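Home Textiles and Interiors
Handout 4: Window Coverings and the Light in a Room 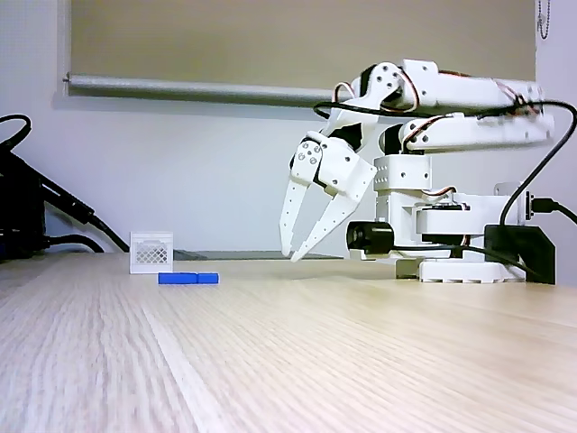

Welcome back, everyone. Last time we spent nearly the whole session on curtains and never got to the other half of the reading, so this handout covers blinds and shades, with a little at the end on measuring. Please bring it with you to the workshop, along with a steel tape and a pencil you don't mind losing.

Where we left off

Remember that a window covering is asked to do several jobs at once, and they pull against each other. People want daylight but no glare, privacy but a view of the garden, and a dark bedroom that still gets some air in the summer. When you sit down with a client (or with your own mother, which is harder), get them to tell you which of those they would give up first. You will save yourself a great deal of rehanging.

Roller shades

A roller shade is a single piece of cloth wound on a tube. Most have a weighted bar along the bottom hem so the cloth hangs flat, and the usual controls are a spring or a bead chain. They sit close to the glass and take up very little room, and they suit plain walls and small windows especially well.

Cloth for rollers is sold by how much light it lets through. Sheer cloth softens the sun and lets you see out. Light-filtering cloth glows when the sun is behind it. Blackout cloth has a coating or a backing, and it's heavier, so check that the tube is stiff enough for the width you have in mind. A tube that sags in the middle will put a V-shaped wrinkle in even a very nice fabric, and no amount of ironing will get it out (I have tried, at length!).

Our sample books this term are from Osteck and Mercado. The Osteck book is better for neutrals. The Mercado book has the prettier weaves, but several of them fray at the cut edge, so handle the swatches gently and put them back in order, please.

Color and what it does to a wall

Khaki, sand and oatmeal shades warm up the daylight that comes through them. On a white wall with a cool undertone you may notice the paint looking a touch lavender or gray next to the cloth. Tape your swatch up for a whole day and look at it in the morning, at noon and again under the lamps before you decide anything.

Measuring

For an inside mount, measure the width at the top, middle and bottom of the opening, and write down the smallest. For an outside mount, add 4 inches to the width if the wall allows it, and 12 inches to the height if you'd like the roll to clear the glass when the shade is up.

Always write width first, then height. Somebody swaps them every September.

A word about chains

Loose chains and cords are a danger to small children. Fix the chain to the wall with a tension device, or choose a cordless model for any room a child uses, and that includes grandparents' houses.

For next time

Read the Vultgate chapter on pleated and Roman shades, and measure one window at home both ways. Bring your numbers on a sheet of paper with your name on it.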